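Chapter 2
Sorting and Containing Household Goods

Learning outcomes
On completing this chapter, students will be able to group small household articles by use, select a suitable container, and record the contents of that container in a form another person can follow.

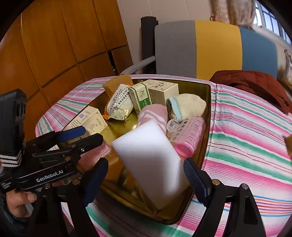 Small articles are the most frequently misplaced items in any home. The procedure adopted in this textbook, developed by Duarte Caldeira for certificate programmes, begins with a single mixed tray, emptied and regrouped by the student. Textiles are dealt with first. Rolled pieces, such as the pink bundle and the fuzzy cream one with its light blue cuff, keep their form when stored upright in a drawer. Boxed goods are set along one side with the printed face showing. Foam blocks and other packing material are placed in a separate pile until the student has decided whether they are to be kept.

Students should allow 30 minutes for the first exercise and 14 for each repetition. The colour code introduced in Section 2.1 applies throughout, and all results are entered on the Tasosa record sheet.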